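Walk-around checklist for the two-arm table, with my comments
Clirkville shared workshop, back bay
Filled in October 20, 2020 by Deepika Pai

I do this list before every powered session and once more, slowly, when something has been rebuilt. This is the slow one. We swapped the left shoulder mount last week and I wanted the whole table gone over before anyone runs a long program on it. OK means I put my hands on it and was happy. FIX means it gets done before the next session. WATCH means look again next time, please!

1. POWER AND STOPPING

1.1 Main switch reachable from where the operator sits -- OK
I can hit it without leaning over the table. Keep the stool on that side.

1.2 Stop button kills both arms -- OK
Tested 6 times, three with the arms parked and three with them moving slowly. They sag a little when the power goes, so keep your coffee (and your chin) out from underneath.

1.3 Supply fuses are the right ones -- OK
Both supplies opened and checked. The spare fuses are in the Dilodora tin and there are 2 left, so somebody put them on the shopping list.

1.4 Power leads strain-relieved at the base -- FIX
Right side is fine. On the left the clamp was finger-loose after the mount swap. I tightened it but I want a proper lock washer in there, and I didn't have one in the right size.

2. FRAME AND ENCLOSURE

2.1 Corner brackets tight -- OK
Went around with the hex key. One at the back took a quarter turn, the rest didn't budge.

2.2 Cross bracing has tension -- WATCH
Pluck it and listen, that's my whole method. It sounded a bit duller than it did in May. Still tight enough to run, but write down what you hear next time so I know I'm not imagining it.

2.3 Black lining fixed down, no flaps -- OK
I love how this lining turned out, it makes the toys so much easier to see on the monitor. It does eat screws, though. If you drop one, find it before you power up.

2.4 Table level -- OK
The level sits dead center lengthwise and a hair off front to back. Good enough for what we do.

3. ARMS

3.1 Shoulder bolts, both sides -- OK
Torqued and marked with paint pen. If the paint line is broken the bolt has moved and you stop right there.

3.2 Joints move freely by hand, power off -- OK
Left elbow is stiffer than the right and always has been. I've stopped worrying about it.

3.3 Cable loops clear of the joints through full travel -- WATCH
Moved each arm slowly to its limits and followed the loops with a flashlight. Nothing pinched, but the left one comes close to the bracket when the arm folds all the way back. I'd rather have a longer loop and a second tie there. Matar sleeve is in the drawer if you get to it before I do.

3.4 Arms can't reach each other at program speed -- OK
They can, of course, if you tell them to! What I'm checking is that the slow zone in the middle is switched on. It was. The setting lives in the Dutari config file, line 142, and please don't edit it from your phone.

4. GRIPPERS

4.1 Fingers close evenly -- OK
Tried them on flat toy blocks first, then on a folded strip of paper. Both sides pulled the same.

4.2 Grip force capped -- OK
Set to 32 in the config on both grippers. My thumb went in (on purpose, with the stop button under my other hand) and came out with a mild complaint.

4.3 Finger screws present and snug -- FIX
One on the right gripper had backed out a little. I want thread locker on all of them, the removable kind. Put a dab on and leave it overnight.

4.4 Wrist cameras snug and lenses clean -- OK
Wiped with the soft cloth. Do not use your shirt, I can tell.

5. TABLE TOP

5.1 Toy props only -- OK
No real knives, glass or hot food inside the enclosure, ever.

5.2 Anything with a long handle kept in plain view -- WATCH
A handle sticking out of a pot is the easiest thing in the world to snag on the way past. I'd like us to bring the arms in higher over the pots.

5.3 Loose pieces away from the rim -- WATCH
Small blocks get shoved outward as a session goes on. Push them back in with the arms stopped.

5.4 Sheets and boards lying flat -- OK
Tape the front corners if they curl.

RESULT: fine for short supervised runs. Long programs wait until 1.4 and 4.3 are closed, and I'll sign again when they are.
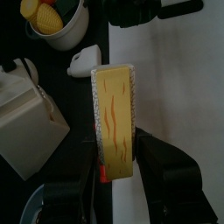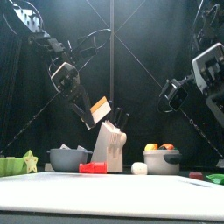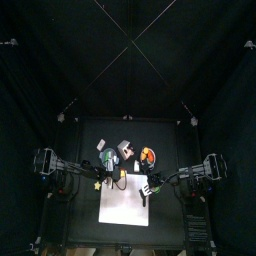

Two-arm table, back bay. First: a yellow block in the gripper fingers. Second: the left gripper holding a white block over the knife block. Third: both arms and the enclosure.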